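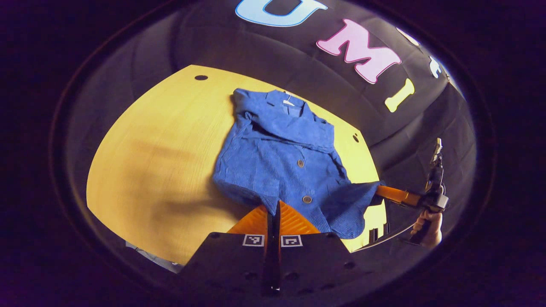 Folding Methods for Heavy Ribbed Garments

Rozália Vass and Kastriot Dimitrov
Textile Care and Storage, second-year project
Submitted 15/10/2025

1. Purpose

The project compared two ways of folding a corduroy jacket for shelf storage. Corduroy is thicker than shirt fabric and the ribs hold a crease once weight is put on them. The storage course deals mostly with flat-woven shirts, and we wanted to know whether the same fold could be used for a jacket with a collar and a buttoned front.

2. Materials

The test garment was a blue corduroy jacket with a folded collar and round tan buttons. All folding was done on a light wooden tabletop. The jacket was laid with the collar at the far edge and the hem toward the person folding. The tabletop is a little small for a garment of this size, and fabric can droop over the right edge when the sleeve is spread out. We did not correct for this in the first round.

The shelf was a Kultwood open unit with a usable depth of 300 mm. The target width for the folded jacket was 215 mm, so that two stacks could stand side by side with room for a hand between them.

3. Method

Fold A (shirt fold). The jacket is buttoned and turned face down. Each side is brought to the center line with the sleeve laid back along it. The hem is then folded up to the collar in two steps.

Fold B (half fold). The jacket is left unbuttoned and folded once along the center of the back, so that the fronts lie on the outside. Both sleeves are laid together down the length of the body. The hem is brought up to the underarm and the collar end is folded over it last.

Before each trial the jacket was spread out and smoothed by hand from the collar down. Smoothing matters most across the chest. A roll of fabric left there is carried into every later fold and adds to the height of the stack.

Each fold was repeated 40 times, split evenly between the two of us. The folded jacket was measured at its widest point and then stored overnight under a flat board.

4. Results

Fold A met the target width more often, but the collar was pressed flat by the board and had to be reshaped by hand. The buttons also left round marks in the layer beneath them. These marks could be brushed out along the ribs – brushing across the ribs made them worse.

Fold B gave a wider packet and a softer edge. The collar kept its shape. The main fault was slipping: the two sleeves moved apart when the packet was lifted, and on several trials it had to be opened and started again.

Creases from Fold A ran down both sides of the front, where they are easy to see when the jacket is worn. Fold B left one long crease down the back.

5. Sources of error

Only one jacket was used, and it was folded many times over a short period. Later trials may have followed creases made by earlier ones. We alternated A and B to limit this but could not remove the effect. The two of us also smoothed the fabric with different pressure.

6. Recommendation

For shelves with enough depth we recommend Fold B, with the sleeves tucked under the collar end before lifting. Fold A is acceptable for short storage where width is limited. A second round is planned for December with a lined jacket and a hanger as a control.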